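Accueil | Actualités | Serveurs | Forum

Catégorie : Communauté - Temps de lecture : 1 min

Skenulen change de machine

Le serveur survie de Skenulen a migré en octobre. Othmane Alaoui, son administrateur, retient d'abord la base de données : « 722 comptes à transférer, inventaires compris. »

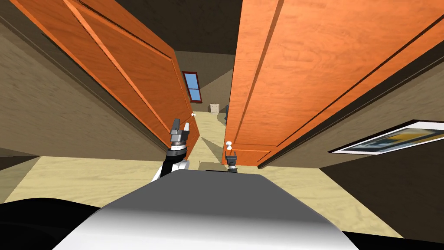
Whitelist et mods

L'accès reste sur candidature - 16 places par session. « Au-delà, le tickrate chute », précise-t-il. Le module Zovel, maintenu par Nesma Ezzat, gère désormais les sauvegardes. « Une par heure, conservée sept jours. »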